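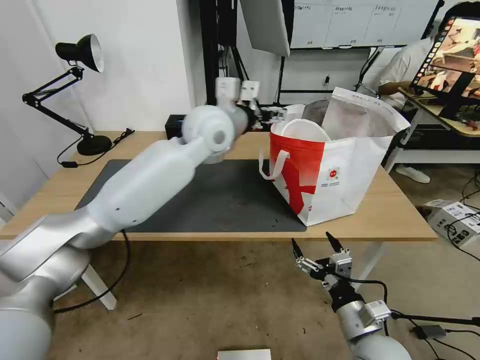
The Wurkum desk lamp is a spring-balanced task light sold by Clukenov in black only, with a weighted base and no clamp option. I have had one on a worktable since July and it has replaced an older clamp lamp that would not hold its height. The base is round and heavy, and on the light wooden table it sits in the left rear corner with the conical shade turned to the right. The cord leaves the base and runs along the tabletop to the left, with a small inline switch on it. That switch is the main thing to think about before buying, and I will come back to it.

Assembly. The lamp ships in two pieces, arm and base. The arm post drops into a socket in the base and is fixed by one set screw, tightened from the side with the supplied hex key. The key is soft and rounded at the tip on first use. A proper one of the same size is a better choice. No bulb is included. Total assembly time was 11 minutes, most of it spent removing tape from the springs.

Arm. Articulated, with exposed springs. Balance is set at the factory for a light LED bulb. With a heavier globe-type bulb the upper section drifts down slowly over an hour or so. The tension can be changed by moving the spring to the next hole, but the holes are far apart and the next one is too stiff for a light bulb. I left it where it was. Side-to-side rotation at the base is smooth and has no stop, so it is possible to wind the cord around the post if you keep turning in one direction.

Shade. Conical, black outside, silver inside. The interior reflects well and the edge of the light pool is fairly sharp. With the shade low, glossy packaging throws glare back at anyone seated opposite. Printed shopping bags and plastic film are the worst for this; a matte mat gives almost none. Raising the shade and tilting it away from the seat fixes most of it. The shade gets warm near the vent slots with an LED bulb, but can be moved by hand at any time. The swivel behind it is friction only. Mine has needed tightening 2 times.

Base. No wobble, even with the arm extended. The underside has a thin felt ring, glued on. The glue had failed along one side out of the box and I reattached it with contact cement. The Wesotach lamp I compared it with uses a rubber ring, which grips better on varnished wood and leaves marks on it. I prefer the felt.

Cord and switch. The inline switch is a small rocker with no indicator light. It is too close to the lamp to hang over the table edge if the lamp stands in a rear corner, so it ends up on the tabletop or gets pushed back behind other things. The rocker needs two hands, one to hold the body and one to press. A switch on the shade would be more useful. The cord itself is flexible and lies flat after a few days.

Spare parts. Rácz, the shop I ordered from, lists springs and the shade swivel separately. The set screw is not listed.

Good base, good shade, average arm, poor switch position. Recommended for a fixed spot on a large table — less so if you turn the lamp on and off all day.

Rating: 6 out of 10

Posted July 31, 2023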